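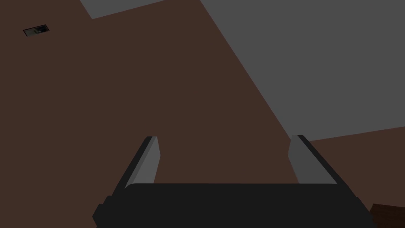 Gripper and brown surface, render.

Last updated: January

Pressure tank precharge, and what it does to a well pump

The well at the Witholm house has a submersible pump, a pressure switch set to cut in at 50 psi and out at 70, and a 44 gallon diaphragm tank with an Avel label. I inherited all of it with the house and left it alone for three years. Water came out of the taps, so I had no reason to look.

What got me looking was a counter. I had put an energy monitor on the pump circuit to find out how much of the electric bill was well water. The pump draws 1235 watts once it is running, and the energy use was small. The monitor also logs starts, and in its first 30 days it logged 2270 of them. That is more than 75 a day, for two people and a trough.

A pump motor takes most of its wear at the start. Inrush current is several times running current, the thrust bearing has no water film yet, and the windings need a minute or so of steady flow to shed the heat. The sheet that came with my pump asks for a minimum run of one minute. Mine were lasting under half that.

Checking the tank

A diaphragm tank holds a fixed charge of air on one side and water on the other. The charge is measured with the water side empty. If you put a gauge on the valve while the system is pressurized, you read the water pressure and learn nothing. I had done exactly this the first year, read 58 psi, and written "tank OK" on the wall next to it.

The correct order:

Turn off the pump at the breaker.
Open the drain at the tank tee and a faucet upstairs.
Wait until flow stops completely.
Put the gauge on the air valve.

I got 13 psi. It should be 2 psi below cut-in, so 48 in my case. I also pressed the valve core briefly to see if water came out, which would mean a torn diaphragm. It was air only. The tank had lost its charge slowly, probably over many years, and the pump had been making up for it with more starts.

The arithmetic

Boyle's law is good enough here, using absolute pressure, so add 14.7 to everything. I treat the tank as 44 gallons of air when empty of water.

At 48 psi precharge the air takes up 42.6 gallons at cut-in and 32.6 at cut-out. The difference, 10.0 gallons, is the drawdown, meaning the water delivered between one pump stop and the next start.

At 13 psi precharge the same two volumes are 18.8 and 14.4 gallons. Drawdown is 4.4 gallons.

My pump delivers 10 gallons per minute at these pressures, measured with a bucket and a stopwatch. Refilling 4.4 gallons with every tap closed takes 26 seconds. Refilling 10.0 takes a full minute, right at the stated minimum. The tank is therefore sized correctly with nothing to spare, and a larger one would be better. I am not buying a larger one this year.

Recharging

I used a small shop compressor at low flow and stopped often to check. A bicycle pump would do it in theory. The gauge matters more than the compressor. My tire gauge and my dial gauge disagreed by 3 psi, and I went with the dial because it agreed with the one on the tank tee. After that I closed the drain, turned the breaker back on, and ran the upstairs faucet until it stopped spitting.

Results

In the next 30 days the counter logged 1021 starts. The ratio of drawdowns predicts 999, assuming the same water use, and I did not control for water use. I consider that agreement better than I deserve. Energy use over the same period did not change by an amount I can separate from noise, as expected: the same water was lifted the same distance.

One side effect is that the shower pressure now swings more slowly. It used to go from strong to weak and back several times in one shower.

Open items

The pressure switch contacts are pitted and should be replaced. The Flomora sediment filter sits between the tank and the switch, which is the wrong place for it. A clogged filter there can make the switch see a pressure the tank does not have. Moving it means cutting copper, and I will wait for warmer weather. The neighbor's system on Wihongi Road has the same arrangement, so I assume the same installer did both.

I will check the precharge again in six months and add the number to this page.

Filed under: House, Water, Measurements

Contact | © All text by the author of this site | Back to top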